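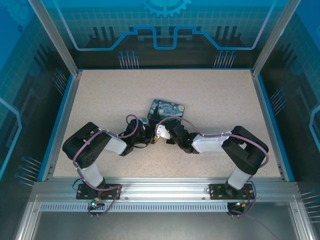

Progress on Tollamar since the last report has been mostly about the middle of the table. Either arm, working alone on its own side, has been reliable enough to be boring since spring. The trouble starts when both are asked to work on one object and the learned policy has to decide who goes first. With the grippers almost touching at the center and the small box lying flat just behind them, the one with the swirly dark-blue and yellow print, there is very little room left for good manners. One jaw has to commit and the other has to stay out of its way. Our policies have historically preferred to have both arms wait politely, then both go at once, then both wait again. We have been calling this the doorway problem, and most of the Plistby money this period went into it.

What we said we would do

The plan approved last time had two parts. The first was to finish collecting two-arm demonstrations on box repositioning (pick up, turn, set down, including one handoff). The second was to test whether we could fix the doorway problem by choosing training data more carefully, without changing the model. A third part, moving to soft objects, was listed as "if time permits." Time did not permit. It rarely does when you put it that way.

Data collection

Collection closed in October with 3501 demonstrations, all teleoperated and all on the same workcell layout. Béla Dudás ran the collection and wrote most of the operator guide, which went through more revisions than the code. The early versions told operators to move naturally. Everybody moves naturally in a different way, and a good share of the early recordings show a person thinking. They park both grippers over the box, consider their options, and then do something sensible. To a human reviewer the pause is invisible. To a policy trained on it, the pause is the most strongly supported behavior in the whole dataset, and it learned it beautifully.

Later versions of the guide ask the operator to pick the leading arm before the episode starts and to say so out loud, which gets logged as a label. It felt silly for the first day. The recordings made after that change are noticeably shorter and we would not go back.

The method

The selection method is called Fang, a name that started as a directory and should have been changed before anyone printed it. Fang looks at each demonstration and scores the stretch where both grippers are inside the shared zone. It asks, in effect, how predictable the next second of motion is for each arm given what the other arm is doing. Stretches where one arm's motion clearly settles the other's get a high score. Stretches where both arms could plausibly do anything get a low one. Whole demonstrations are then kept or dropped according to their worst stretch.

We did try trimming out only the bad stretches and keeping the rest. The result was a policy that approached the box with great confidence and then teleported, or would have if the motors had allowed it. Following errors tripped the joint limits on most attempts. Dropping whole demonstrations is cruder and works better. Zhenhua Yan is still unhappy about this and has a smoother version in progress that blends across the cut. I would describe it as promising in the technical sense, meaning that it does not work yet.

At the threshold we settled on, Fang keeps 1192 demonstrations. We picked the threshold on a separate set of practice runs and froze it before the evaluation, which I mention because the reviewers of the last report asked, quite fairly, whether we had done it the other way around.

Results

The evaluation was 275 attempts per policy, with box position and orientation drawn from the same list for each. We compared three policies: one trained on everything, one trained on a random subset the same size as the Fang subset, and one trained on the Fang subset. The model and the training schedule were identical throughout.

The Fang policy finished the task more often than the one trained on everything, and it stalled in the shared zone far less. The random subset came last on both measures, so the gain is not simply a reward for using less data. The full table with intervals is in the annex. The honest reading is that stalls went down a lot and completion went up by a moderate amount. The gap between the two is filled by a new kind of failure: the leading arm now goes in decisively and sometimes nudges the box out of reach of the following arm. We have traded hesitation for overconfidence, as many of us do around the middle of a project.

The gain is also uneven. It is largest when the box starts near the center and the two arms really have to negotiate. Toward either side, where one arm has an obvious claim, all three policies behave much the same. We expected that, and it would have worried us if the pattern had come out otherwise.

One negative result belongs here. We hoped that the spoken leader labels alone, fed to the policy as an extra input, would do most of the work of Fang for none of the computing. They helped a little in training loss and made no difference we could detect on the table. The labels remain useful for sorting recordings, so we will keep logging them.

Things that cost time

We lost eight working days to a timing offset between the two arms' logs. Each log was correct by its own clock. Fang, which depends entirely on what one arm is doing while the other does something else, scored the affected recordings as though the operators had been strangers. Once the offset was corrected the scores were recomputed for the whole set, and every number in this report comes from the recomputed version.

Cable routing also took longer than it deserved. The purple cables run along the outside of each arm, and the amount of slack at the wrist matters more than I would like to admit in a research document. Too little and the wrist fights it at full turn – too much and the loop visits places it was not invited.

The scoring code itself was slow until Béla rewrote the inner part. Scoring the full set used to be an overnight job and now fits into a long lunch.

Next period

The main item is the nudging failure. Our first attempt will be to extend the Fang score past the moment of contact, so that a demonstration gets credit for leaving the object where the other arm can still use it. Zhenhua's blending version will be compared on the same list of starting positions, with the threshold frozen in advance again.

We would also like to run the unchanged pipeline on Fasow, the partner lab's two-arm cell. Their arms are spaced farther apart, which should shrink the shared zone and possibly our effect along with it. Better to find that out before the paper is written.

Soft objects have been moved from "if time permits" to a numbered task with a named owner. The owner is me.

Spending is in line with the approved budget except for replacement gripper fingers, where we are over. The overconfident policy accounts for most of that line. We request permission to cover it from travel, which is underspent for the simple reason that the two of them would not leave the cell alone long enough to go anywhere.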